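Vimness Handling Project
Progress report to the Eketti Fund, second period

Summary

We said we would have 200 usable examples of two-armed jewelry handling by the end of this period. We have 225. We also said the work would be quick once the arms were bolted down, and we would like that sentence quietly struck from the proposal.

What was done

The first weeks went to the station itself. Both arms are now mounted on one rail, each with its own wrist camera, and an operator drives the pair from a matching set of handles at the next desk. Every attempt is recorded from start to finish: what the cameras saw, where each joint was, and what the operator asked for. The learning system gets all of it and is expected to work out the rest.

The task list was trimmed to things a person at a repair counter would do without thinking. Pick up a chain from the table. Put it in a tray. Pass it from one gripper to the other. Lay it out straight. We dropped "fasten the clasp" after an afternoon that added nothing to the data set but a good deal to our vocabulary.

Chains are a miserable material to teach with, and we chose them for that reason. A block sits where you left it. A necklace has a new shape every time it is put down, and it shines differently depending on the lamp. Our first model, trained on a small early batch, learned to reach confidently for the brightest spot on the table.

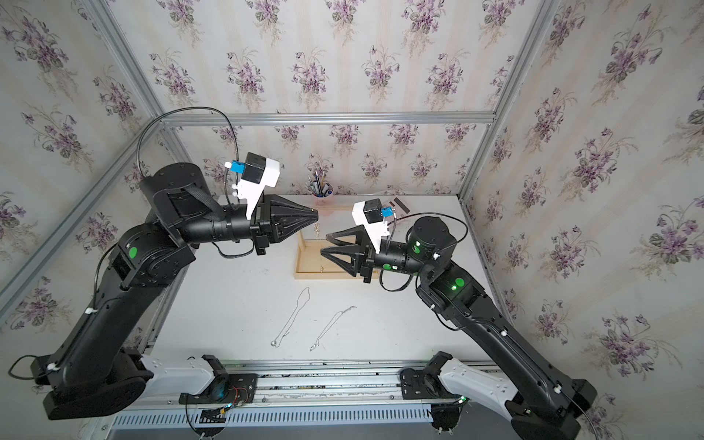 The fix was duller than we hoped. We now vary the starting layout on purpose, using a printed sheet of 26 arrangements that operators work through in shuffled order. Left to themselves, people lay a necklace down the way that makes it easiest to pick up, and then we train a system that can only cope with polite necklaces. The sheet is unpopular and it works. Since it came in, the spread of starting positions has been much wider, and the model has stopped assuming that every pendant points the same way.

We also changed what counts as a good example. At first we threw out any attempt with a fumble in it. The result was a collection of lovely clean grasps and a model with no idea what to do after a miss. Attempts with a recovery are now kept and labeled as such. Operators have taken the news that their mistakes are valuable rather better than we expected, and one or two may be overdoing it.

Problems

The Hosport grippers close well on a tray wall and badly on a fine chain. We are testing a softer fingertip pad from Fülöp. Early signs are good, though the pads pick up lint and have to be wiped between sessions.

We lost 12 recordings when the two wrist cameras drifted out of step with each other. Nothing looked wrong during the sessions. The mismatch showed up later, when the left arm appeared to react to things slightly before they happened. The software now checks the clocks before each attempt and refuses to record if they disagree. It refuses a little too often, which we are looking into.

Operator fatigue is real. After 2 hours of driving both arms, quality drops and so does the conversation. Sessions now stop at that point whether or not the day's list is finished.

Spending

Within budget overall. Equipment came in slightly under, wages slightly over, and the line marked "sundries" went mostly on chains. We buy the cheap ones. They tangle just as well.

Next period

We plan to finish the fingertip comparison, retrain on the full set, and start on trays with more than one item in them. By October we would like the model to complete the handoff without an operator hovering over the stop button. Clasps remain on the list as an optional goal, and we ask the fund to read "optional" generously.

One request: the current agreement asks for raw recordings by email. The files are far too large for that. Please send us the address of a storage folder, or failing that, of a person who is willing to receive a box of drives.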